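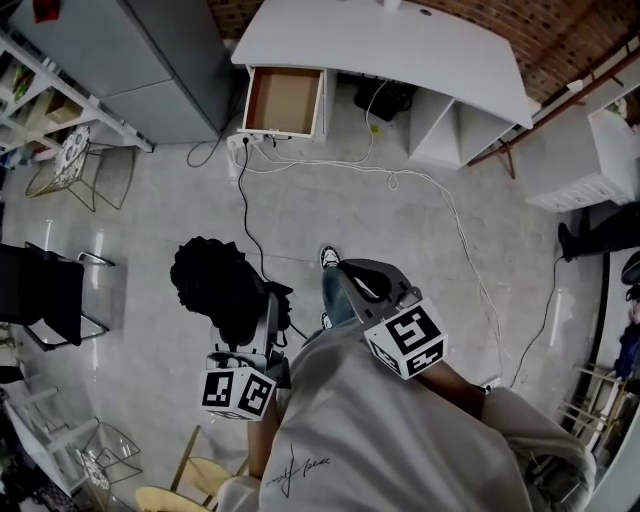 Fig. 1. Desk with one drawer left open.

Week 4: Filing, and why we put it off
Notes by Hae-won Shim

Last week's reading was the Lutora office survey, which I trust two of you opened. Its 39 clerks kept diaries through June and logged 2,358 searches for paper they had already filed. Most had filed it under "Misc", a heading that should be taxed.

Terms to know:
Open loop: a job begun and left where you can see it. Tends to breed.
Deep storage: the bottom drawer. Few return.
Retention date: when you may throw a thing away. You won't.

Tshepo Nkuna's objection from the seminar stands: a pile in date order is a filing system, if an ugly one. Read Van Wyk, chapter 2, before arguing with him.

For next time: 600 words on one drawer you own. Staplers may be mentioned once.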